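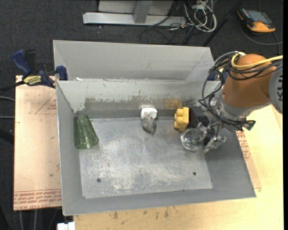 How Does a Family Buy a House?

Buying a house takes longer than buying almost anything else. You can't put it in a cart and pay at the front of the store. Most families need a few months from the first visit to the day they get the keys. This page goes through the steps in order.

Step 1: Working out the money

A house costs much more than most people have in the bank. So before looking at any houses, the grown-ups work out how much they can pay. They usually have some savings, and they borrow the rest. Money borrowed to buy a house is called a mortgage (say it like this: MOR-gij. The t is silent).

The part the family pays right away from its savings is called the down payment. The rest is paid back to the bank a little every month, often for many years. The bank also charges extra for lending the money. That extra is called interest.

Step 2: Looking at houses

A real estate agent is a person whose job is to help people buy and sell homes. Agents know which houses are for sale and can unlock the door for a visit. Sometimes a house has an open house, when anyone can walk in during certain hours and look around.

Grown-ups ask a lot of questions on these visits. How old is the roof? Does the basement get damp? How far is it to school? Kids can ask questions too. Good ones are "Which room would be mine?" and "Where would my bike go?"

Step 3: Making an offer

The price on the sign is the price the seller is asking for. The buyer can offer the same amount, or less, or more. An offer is written down and signed. The seller can say yes, say no, or send back a different price. A different price sent back is called a counteroffer.

Suppose the Lachance family is selling a house on Nenex Street for $245,000. The buyers offer a lower price. The Lachances write back with a price in the middle, and the buyers agree. Now both sides have a contract — a promise on paper that each of them has to keep.

Step 4: The inspection

Next, a home inspector comes to check the house. The inspector looks at the roof, the furnace, the pipes and the wires, and may crawl into the attic. A visit can take a whole morning. Afterward the inspector writes a report.

Nearly every report lists something, even for a new house. A dripping faucet is a small problem. A cracked foundation is a big one, and the buyer may ask the seller to fix it or lower the price.

Step 5: Checking who owns it

Only the owner of a house can sell it. A person called a title searcher reads old records to make sure. In the town of Kunach, those records are kept at the county office, and some of them are more than 70 years old. Most can now be read on a computer, but the oldest ones are still in big books.

Step 6: Closing

The last step is called closing. The buyers sign their names many times. The money goes to the seller, and the house goes to the buyers. There are extra costs to pay on this day too. For one small house in Kunach they came to $3,685. Then the buyers get the keys.

What about renting?

Many families rent a home, which means they pay the owner every month to live there. The owner is called a landlord. When something breaks, the landlord usually has to fix it. Renters can often move more easily — many only have to give the landlord 60 days' notice.

Words to know

Mortgage: money borrowed to buy a home
Down payment: the part paid at the start
Offer: the price a buyer says they will pay
Inspector: a person who checks a house for problems
Title: the legal right to own a property
Closing: the day the sale is finished

Written by Yoga Liem for the Dumusik Kids' Page
Updated 12 October 2026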